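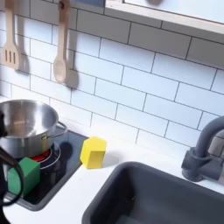
Jenwood Vending and Small Kitchens Club

Sep 3, 2024

I spent most of August watching the soup machine in the lobby at Gumunthorpe station. It is a Volilance unit, the tall one with the glass door, and it sells 11 kinds of soup from frozen pucks. You pick a flavor, pay by card, and a puck drops into a steel cup. Steam does the rest.

The maker's leaflet gives a heating time of 200 seconds. My watch agreed for the thin soups. Lentil ran 17 seconds over on every cup I bought, and the display sat at zero the whole time with no message. A progress bar that waits for the temperature probe would fix this. The current one only runs a clock.

The soup itself is fair. Tomato is too sweet, lentil is good, and the chicken has very little chicken in it. The lid is the weak part — it is pressed on by a small arm, and one side tends to lift when you pick up the cup.

Rosângela Pimentel wrote in to ask how it compares with the noodle machine at Kashindye. That one uses a boiler and dried noodles, so the wait is shorter and the drain tray fills faster. It also takes coins. I prefer the Volilance for food and the other one for speed.

Still to check: the cleaning cycle, which runs after closing, and whether the card reader charges before or after the puck drops.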